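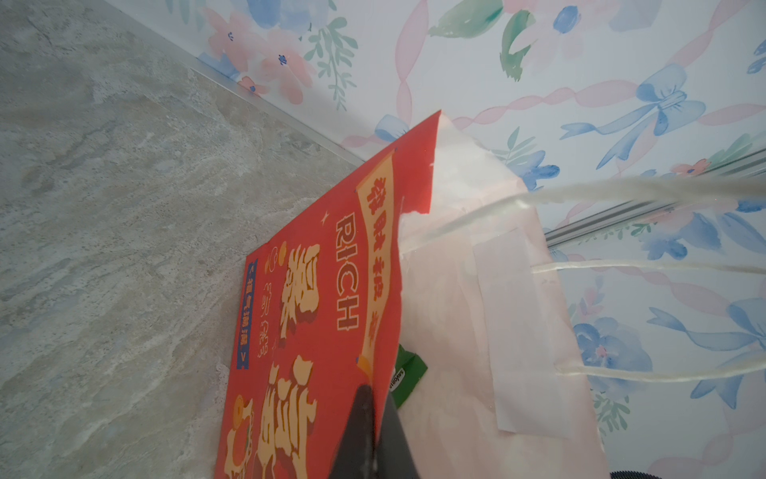
새벽 네 시. 빌드가 또 깨졌다.

파라스키바는 헤드폰을 목에 걸친 채 로그를 읽었다. 오디오 뱅크 로드 실패. 누락 파일 1개. 번호는 1,621. 전체 2,450개 중에 딱 그거 하나.

"1621이 뭐야."

대답할 사람이 없는 방이었다. 라디에이터가 딱딱 소리를 냈다. 그녀는 스프레드시트를 열고, 스크롤, 스크롤, 지나쳐서 다시 위로. 1,620은 에스네스 항구의 밧줄 삐걱이는 소리. 1,622는 갈매기, 먼 거리, 변주 3. 그 사이 칸에는 메모만 있었다.

*T.B. 직접. 건드리지 말 것.*

트라이안 보그단. 그만둔 지 여덟 달 된 작곡가. 《비켄덴》의 음악은 거의 다 그 사람 손에서 나왔고, 나머지를 파라스키바가 떠안았다. 효과음, 환경음, 발소리, 문 여는 소리. 문만 해도 종류가 너무 많았다. 그리고 음악. 음악은 원래 그녀 일이 아니었는데 어느 날부터 그녀 일이었다.

마감은 오전 열 시. 심사용 빌드. 치리악 스튜디오에서 이걸 못 내면 5월 출시는 없다. 대표가 어제 복도에서 그렇게 말했다. 소리 지른 건 아니고, 그냥 커피를 저으면서.

우선 빈 파일을 넣어 봤다. 무음 2초. 빌드 통과. 됐다 싶어서 에스네스 항구를 돌렸다.

안개. 부두. 주인공이 짐을 내려놓고 배를 기다린다. 여기서 플레이어가 할 수 있는 건 없다. 기다리는 것뿐. 첼로가 깔리고, 물소리, 밧줄, 갈매기. 그러다가 첼로가 빠지는 지점이 있다. 네 마디. 거기서 뭔가 들려와야 하는데 아무것도 없었다. 네 마디 동안 물만 찰랑거렸다.

나쁘지 않은데?

다시 돌렸다. 나빴다. 구멍이었다. 누가 말을 하다가 방을 나가 버린 것 같은.

그녀는 백업 서버를 뒤졌다. 폴더 이름이 전부 엉망이었다. 최종, 최종2, 진짜최종, 보그단_쓰지마. 쓰지마 폴더에 파일이 627개. 다 들었다간 해가 뜨고도 남는다. 길이순으로 정렬. 네 마디면 템포 계산해서 14초 언저리. 추려 보니 꽤 줄었다. 하나씩 클릭.

피아노. 아니고.
바람. 아니고.
누가 기침하는 소리, 의자 끄는 소리, "아 씨" 하고 끊김. 아니고.

전화를 할까. 새벽 네 시 사십 분에. 여덟 달 동안 연락 한 번 안 한 사람한테. 마지막으로 본 건 송별회였는데 그는 케이크를 안 먹고 갔다. 접시에 담긴 채로 창가에 있었고 다음 날 아침에도 있었다. 그때 파라스키바가 무슨 말을 하긴 했다. 잘 지내요, 였나. 항구 음악 좋았어요, 였나. 둘 다 안 했을 수도 있다.

문자를 썼다.

*안녕하세요. 치리악의 디누예요. 혹시 1621*

지웠다. 다시.

*1621번 원본 있으세요? 급해요.*

보냈다. 보내고 나니 너무 무례해서 얼굴이 화끈거렷다. 인사도 없고. 화면을 엎어 놓았다.
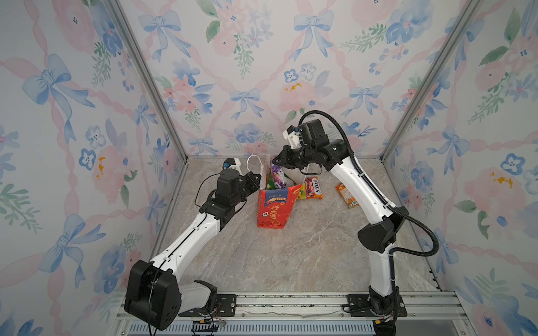

계속 클릭. 오르간. 또 바람. 누가 냄비 뚜껑을 두드린 것 같은 리듬. 이건 좀 좋아서 두 번 들었다. 시간 없는데.

전화가 울렸다. 문자가 아니고 전화.

"그거 내가 부른 거요."

인사가 없기는 그쪽도 마찬가지였다. 뒤에서 기차역 안내 방송 같은 게 웅웅거렸다.

"부르다니요, 노래를요?"

"흥얼거린 거. 키데일 집 부엌에서 녹음했소. 어머니가 설거지하는데 내가 옆에서. 물소리가 들어가서 지우려다가, 항구니까 상관없겠다 싶어서."

"파일이 없어요. 서버에."

"나올 때 지웠으니까."

그녀는 잠깐 말을 못 했다. 화를 내야 하나. 시계를 봤다. 다섯 시 오 분 전. 화낼 시간도 계산에 넣어야 하는데 안 넣었다.

"왜요?"

"크레딧에서 이름 뺀다길래."

"누가요?"

"거기 대표가. 400명인가 이름이 올라가는데 퇴사자까지 넣으면 너무 길다고. 외주에, 번역에, 누구네 강아지까지 있더구먼."

강아지는 진짜로 있었다. 파라스키바도 봤다. 프로그래머네 강아지. 이름이 크레딧 맨 끝에 나온다.

"저는 몰랐어요."

"알아요. 디누 씨는 몰랐겠지."

방송이 또 웅웅. 어디로 가는 건지, 어디서 오는 건지. 물어보지 않았다. 대신 에스네스를 돌렸다. 그냥 돌려 놓고 전화기를 스피커 앞에 댔다. 첼로. 밧줄. 갈매기. 그리고 네 마디.

물만 찰랑찰랑.

전화 저쪽이 조용했다. 끊긴 줄 알았다.

"지금 녹음되오?" 그가 말했다.

"전화로요? 음질이..."

"항구잖소. 안개도 꼈고. 멀리서 들리면 되지."

그녀는 케이블을 찾느라 서랍을 엎었다. 펜, 건전지, 영수증 뭉치, 케이블. 아니 이건 다른 케이블. 의자 밑에 있었다. 꽂고, 레벨 보고, 너무 작아서 올리고, 녹음 버튼.

"하세요."

그가 숨을 들이쉬는 소리. 그러고는 흥얼거렸다. 첫 음이 낮았다. 두 번째 마디에서 올라가다가 안내 방송이 겹쳤고, 그는 멈추지 않았다. 세 번째 마디. 누가 옆으로 가방 끌고 지나가는 소리. 바퀴가 타일 틈을 넘는 소리가 이상하게 박자에 맞았다. 네 번째. 끝.

"한 번 더?"

"아뇨. 아니, 네. 한 번만 더요."

두 번째는 더 정확했고 덜 좋았다. 첫 번째를 쓰기로 했다. 고역 좀 깎고, 잔향 조금, 볼륨은 갈매기 밑으로. 파일 이름 1621. 뱅크 다시 굽기. 진행 막대가 느렸다. 창밖이 희끄무레해졌고 환경미화 차가 지나갔다.

"이름은 어떻게 할까요." 그녀가 물었다. "크레딧은 제가 못 건드려요. 텍스트 쪽은 권한이 없어서."

"알아요."

"근데 오디오는 제가 건드려요."

"음?"

"파일 메타데이터에 넣을 수 있어요. 작곡, 노래, 다. 아무도 안 보겠지만. 뜯어보는 사람들은 봐요. 출시하면 꼭 뜯는 사람들이 있거든요, 첫날에."

그가 웃었는지 콧숨을 쉰 건지 모르겠다. 통화 음질로는 구분이 안 갔다.

"어머니 이름도 넣어 주시오. 물소리."

"이번 건 어머니 물소리 아니잖아요. 항구 거는 제가 녹음한 건데요. 욕조에서."

"그래도."

그래도, 라니. 파라스키바는 입력 칸에 커서를 놓고 기다렸다.

"성함이 어떻게 되시는데요."

저쪽에서 기차가 들어오는 소리가 났다. 크고 길었다. 그가 뭐라고 말했는데 하나도 안 들렸다.

"네? 다시요. 잠깐만요, 안 들려요."

진행 막대가 끝까지 찼다. 빌드 성공. 초록 불. 그녀는 화면은 안 보고 한쪽 귀를 손으로 막았다.

"천천히요. 한 글자씩."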